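The Supply Shelf: a few words in favor of the refill

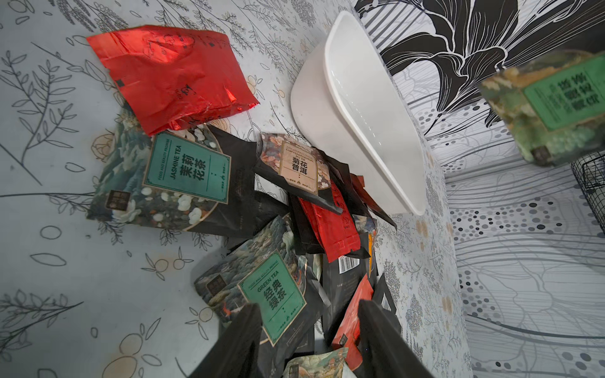
Issue 283

I've been meaning to write about refills for a while, and what finally pushed me was cleaning out the desk drawer in January. You know the drawer. Mine had dead ballpoints in it, two glue sticks that had turned to chalk, a roll of correction tape with maybe an inch left, and a mechanical pencil I liked very much until the clip snapped (I kept it anyway, of course I kept it).

So I sat down with a scrap pad and tried everything. Most of the ballpoints went straight in the trash, and every one of them was a stick pen, the kind you can't open without pliers. The ones I kept all unscrewed in the middle. I suppose I already knew that buying a pen you can refill is the sensible thing to do, but seeing them sorted into two heaps got to me a little!

I've used the Ruter click pen at work for years now. It's a plain thing with a metal barrel and a rubbery grip that picks up lint if you leave it in a coat pocket. The refills come in a pack of 5, and I go through a pack in a year if I'm taking a lot of notes. What I like is that the refill is an ordinary size. I've put a Ruter cartridge into a hotel pen that had run out and it fit just fine, and I've gone the other way too when I was stuck.

That isn't always how it goes. I bought a Flenex gel pen last spring on the strength of the color (a very good dark green, better than any other green I've written with) and then found out that it only takes the Flenex refill, which is a hair longer than everybody else's. You can trim a plastic refill a tiny bit at the back end with a craft knife, and people do, but you can't make a short one longer. A little wad of paper down the barrel works for a day or two and then the point starts sinking back in while you're signing something. So before you fall for a pen, take it apart at the counter and look at what's inside. Any decent store will let you.

Speaking of stores, several of you asked where I get mine. It's Rahman Stationers, two doors up from the post office, and they keep loose refills in drawers behind the register. Bring the old one with you. Don't try to describe it! I did that once and came home with something that would have fit a pen the size of a broom handle. They'll lay your old one on the counter next to the new one and you can see right away whether it matches, and if it doesn't they'll usually find one that does. They also sell single pencil leads tubes, erasers for the ends of mechanical pencils, and blotting paper by the sheet, which I never need and always buy.

Now, storage. Gel refills don't love being kept for ages. I used to stock up whenever there was a sale and then wonder why the last few in the box skipped. These days I keep the ones I'll use in the next few months and leave the rest at the store where they belong. Lay them flat or stand them point down, leave the wax blob on the tip until you need it, and keep them off the windowsill. If one does skip, scribble on the sole of a rubber shoe or the edge of an eraser for a bit. It works better than scribbling on paper, and it beats holding the thing over a lighter, which I've seen suggested and please don't.

Ballpoint refills are much tougher. I found a couple in a toolbox that must have been there since before we moved and they wrote on the third or fourth loop. Bit blotchy, but they wrote.

A reader wrote in about notebooks, and whether the refillable covers are worth it. I think so, if you pick a size and stay with it. I have the Gruldale cover in the smaller size and I paid 30 dollars for it, which felt like a lot for something with no pages in it. The inserts are cheap, though, and they lie flat, and I like that I can pull out a full one, write the months on the front and put it on the shelf. The elastic went slack after the second year. I replaced it with a length of cord from the sewing basket, knotted on the inside of the spine, and it's held ever since. The one thing I'd change is the pen loop, which is too tight for the Ruter and far too loose for a pencil.

Next time I want to get into staplers, and why a half-strip of staples jams when a full one doesn't. If you have a stapler you swear by (or swear at), drop me a line before 5 p.m. on the last day of the month and I'll try to get it in. Old desk models especially welcome - the heavier the better.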